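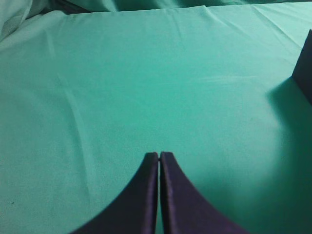

Reading time: 4 minutes

Home | Notices | Minutes | Room bookings | Contact

Culthorpe Work Rooms — Minutes of the Users' Meeting
Held on Friday, December 17, 2021, in the small room, ground floor

Present: Isla Strachan (chair), Devendra Mishra, Padmavathi Acharya, Tharun Nambiar (minutes)
Apologies: Tharun Hegde

To avoid confusion between the two Tharuns, family names are used in these minutes where it is necessary.

1. Minutes of the last meeting

The minutes were read and accepted with one correction. The shelf in the corridor belongs to the Warrier group and not to the Urkance group. Mr. Mishra asked that the label on the shelf is also corrected.

2. The green cloths

Ms. Acharya reported on the green cloths for the table and for the wall behind it. The table cover is a light green and the hanging cloth is a little darker. Mr. Mishra asked if this difference is a problem. Ms. Strachan answered that for her own work she prefers it, as she can see where the table ends. Two users had written before the meeting to ask for one single color. It was agreed to keep the present cloths until April and then to discuss again.

There was a longer discussion about wrinkles. The table cover lies mostly smooth, but it has a long crease on the left and some shallow folds toward the far edge. The hanging cloth is much worse. Ms. Acharya said that it was kept folded in the cupboard between bookings, and she proposed to roll it on a cardboard tube. Mr. Mishra has a tube of the correct length at home and will bring it. Ironing was also discussed. Ms. Strachan does not want an iron in the small room, but it may be used in the kitchen if the person stays with it.
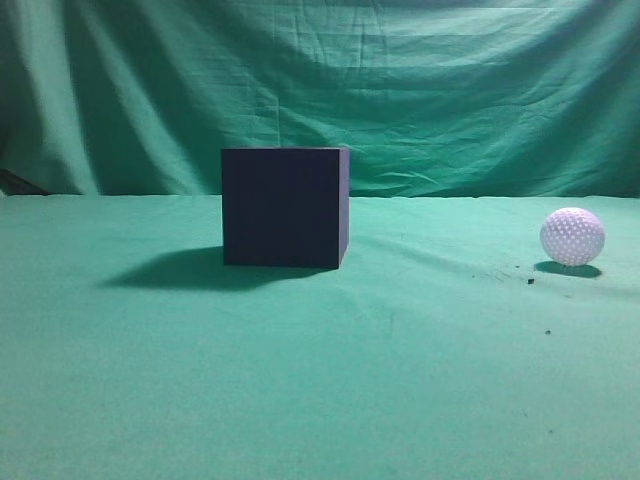
Small room: table cover and hanging cloth, with cube and golf ball.

Ms. Strachan remarked that there were small specks on the table cover. She asked all users to brush the cloth at the end of the booking and before they fold it. A soft brush will hang on the hook behind the door. Please do not use the kitchen brush for this.

Nambiar asked what should be done with the extra cloth, which some users leave in a heap behind the table. After discussion it was decided that loose cloth goes back to the cupboard, second shelf, at the end of each booking. During the booking every user may arrange it as they like.

Decided: cloths stay until April; hanging cloth to be rolled; brush to be provided.
Action: Mishra (tube), Acharya (brush and hook).

3. Small objects

The dark blue cube and the white golf ball are to be kept together in the tin on the top shelf. Mr. Mishra suggested a second ball, because the first one can easily roll off the table. Ms. Strachan thought one ball is enough if we put it back in the tin after use. No decision was taken.

Ms. Acharya would like that users write in the book when they take an object to another room. The book is on the window sill.

Action: Nambiar to put a pencil with the book.

4. Costs

Ms. Strachan gave the figures in place of Hegde. The balance of the room account is 2,361. From this, 248 was already promised for the new lamp in the corridor. The offer from Dundport for a complete new set of curtains and rails is roughly 4,000, and the meeting found this too much for one room. Mr. Mishra will ask them for the price of the rail alone — he believes that a good rail would solve half of the problem with the sagging on the right side.

Action: Mishra to write to Dundport.

5. Bookings

The Urkance group asked to have the small room for 10 mornings in the new year. This was agreed, with the condition that the room is left ready for the afternoon users. Ms. Acharya will enter the mornings in the calendar and send the list to everybody.

6. Other business

The door of the cupboard does not close well. Nambiar will look at the hinge.

Ms. Strachan thanked Ms. Acharya for washing the table cover. The next meeting will be announced on the notice board.

The meeting was closed by the chair.

Minutes written by Tharun Nambiar

Related items
Key list for the ground floor
How to book the small room
Corridor lamp: offer accepted
Kitchen rules (updated)

This site uses cookies to remember your settings. Accept | Read more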